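Slide 1, title

Hi everybody, can you hear me in the back? OK. So I'm going to talk about how we collect demonstrations at Purnar, and mostly about the boring parts, which is where all my time goes. Notes last touched 05/09/2020, so if a number on a slide disagrees with what I say, believe me and not the slide.

(Don't do the company history. Last time it ate four minutes.)

Slide 2, what we wanted

We wanted a policy that can wipe things. Sinks, tubs, the side of a toilet. Wiping sounds easy until you try to write down what your hand is doing! You press, you slide, the cloth bunches up, you regrip, you go around a curve. I tried to script it back in December and gave up after a week. So: examples, lots of them, from people.

Slide 3, the grippers

We use a pair of hand-held grippers, one per hand, with a marker cube on each so we can work out where it is. I love these things. You hand them to a new person and they're picking up a rag before you've finished explaining the trigger. Our first version (code name Santoro, some of you had to carry it) was so heavy that people started resting their elbows on the furniture, and of course that ended up in the data too.

Pass the spare one around here. ASK FOR IT BACK.

Slide 4, where we record

Our mock-up kitchen in Mernanthorpe was great for getting started and terrible for everything after. Same sink, same light, same wall. The policy learned that wall really well. So now we go out to real rooms, small ones especially, and we leave the clutter where it is. Cords, boxes, bottles, whatever. If you tidy up first you're teaching it about tidy rooms.

We're at 32 rooms right now. Bathrooms are the hardest by a mile, everything's white and shiny and there's no place to put your feet.

Slide 5, the numbers

Goal for this round was 1000 episodes. We have 515 we'd keep. Pause here, people usually want to know what happened to the rest. Some we haven't recorded yet, plain and simple. And some got tossed: markers hidden behind the person's own arm, cloth dropped and picked up with bare fingers, one long take where the collector stopped to answer the phone with the gripper still on.

Slide 6, what I tell collectors

Start with both grippers in view and hold still for a second. Go at your normal speed, please, no slow motion. If you miss a grab, keep going and fix it the way you would at home, we want the fixes! Change which hand has the cloth between takes. Change where you sit or stand too. Take a break after about 4 takes, wrists get sore before people notice.

Slide 7, labeling

Primovero is our review tool. It's ugly and I built it, so be nice. You scrub through, mark when the cloth is grabbed and when it's let go, and type one line on what the person was trying to do. If two reviewers disagree on the grab point we look at it together. That has turned up more sync bugs than any of our tests.

(If short on time skip to the last slide.)

Slide 8, a take from a bathroom

Leave this one up for questions. Point out the cloth in the right gripper and the left one free. Ask the room which surface they'd wipe first and in what order, you'll get a different answer from every row.

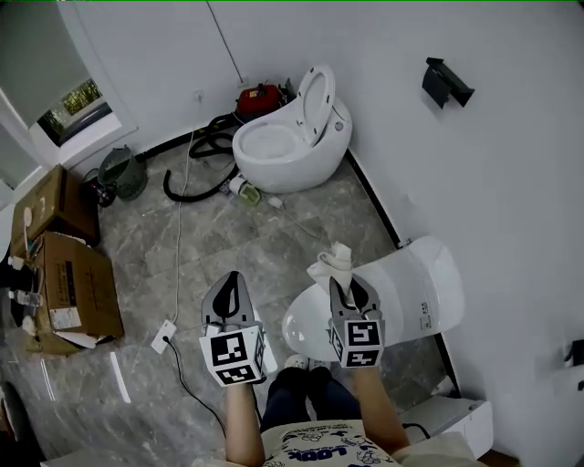

Bathroom take from the collector's view, cloth in the right gripper, toilet on its side underneath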